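Workshop notebook, Uibo bench
January 4, 2023

First entry after the holiday. Heating was off since before Christmas, so I gave the arms one hour before I touched anything. The grease in the second joint gets stiff in the cold and the current readings are then no good for comparing with the old ones.

Goal for this week is the card sorting. Urmas wants both arms able to handle thin flat things before we go back to anything with hinges or lids. I agree with him, although I find cards more difficult than lids. A lid you can hold badly and it still comes off. A card held badly turns in the fingers and goes into the bin sideways, or lies across the top of two bins.

Fingers

Both arms still have the printed fingers from May. I looked at them with the magnifier. The pads on Avgate (left arm) are worn on the inner side, and one corner is rounded. Flaltgate (right arm) is better. I did not change anything today, I only cleaned them with alcohol and a soft brush. Volodymyr says he has a new version half drawn, with a thinner tip and the same triangular holes to save plastic. Please print it in the same material as the old ones, otherwise we change two things at once and learn nothing.

Closing force: started at 50 in the settings file, which was too much. The card bent and jumped out when the fingers opened. At 20 the card slipped down when the arm turned the wrist. I went in small steps between the two and stopped at a value that held the card for the whole path in my hand tests. It is written in the file with my initials. Do not take the value from the old file, it was for the sponge task.

Picking up

A card lying flat on the table is still the worst case. The finger tips push it along the wood and it runs away to the edge. Three ways I tried:

Press and slide. One finger presses the card and pulls it to the edge of the table, the other arm takes it from the side. Works when I am driving with the controllers, but it is slow and I would not like to teach it.

Tilt. Come in with the wrist at a low angle and go under the edge. It leaves scratches on the table, and I stopped after a few of them. Urmas, sorry, I will sand it.

From the holder. The card is already in a sleeve and one arm keeps the holder down while the other pulls. This one I like. The sleeve guides the card and it comes out straight, but only if the pull is along the sleeve. If the arm pulls also upwards, the whole holder lifts and then falls.

For the third way the clasp of the holder must be opened first. I do this by hand for now. I know it is cheating a little. The snap is small and needs more force than the fingers can give without bending, and I do not want to lose a week on it.

Bins

Three bins along the far side of the table, black, yellow, black. The yellow one in the middle helps Volodymyr's program, it finds that one first and works out the other two from it. With three black ones it sometimes mixed left and right when an arm was covering one of them.

Rules for the moment: the cards stay near the front of the bin if possible, standing against the wall is allowed, lying across the rim is a failure. I also write as failure when the card goes in but the finger touches the rim hard enough to move the bin. Volodymyr does not agree with this last point. We talked about it on the phone and did not finish. Until we do, I mark these with a small m in the table, so they can be counted in either way later.

Software

Dosto ran without a crash the whole day, for the first time since the update. The log grows very fast though. I set the limit to 3,000 lines per run and the older lines go to the other disk. If you need them, ask me, do not search in the backup folder, it has the wrong dates because the clock on that computer was reset.

The delay between controller and arm was noticeable in the morning and gone in the afternoon. I changed nothing in between, so I do not trust it. Maybe the network cable, the one with the broken clip. I have put tape on it – a new cable is on the shopping list.

Wrist view: the lamp over the bench makes the inside of the yellow bin very bright and the dark bins very dark beside it. I tried to lower the exposure by hand but then I could not see anything at the bottom of the black ones. Better would be a softer lamp, or some paper in front of this one. Paper must not be close to the bulb, please.

Recorded 14 runs in total, from the holder only. I do not write a success number here until the question of the rim is decided. My feeling is that the letting go is now a bigger problem than the gripping. The card stays on one finger after opening, and a small shake of the wrist helps, but a shake which helps with one card throws the next one out. A slower opening could be enough. I will try this first.

To do

New cable.
Slower opening, keep everything else the same.
Tie up the loose strap on the arm before it catches on a bin.
Sand the marks on the table top. Fine paper only.
Volodymyr: thinner fingers, two pairs, so we have one in reserve.
Urmas: decide about the rim.
Write down where the table legs stand on the floor. Somebody cleaned before Christmas and I spent half of the morning measuring where everything was.

I switched off both arms at the wall and left the controllers charging on the shelf. 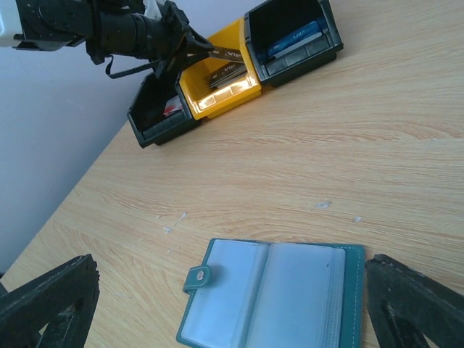

Dark VIP card in the gripper, over the bins. Open holder at the front.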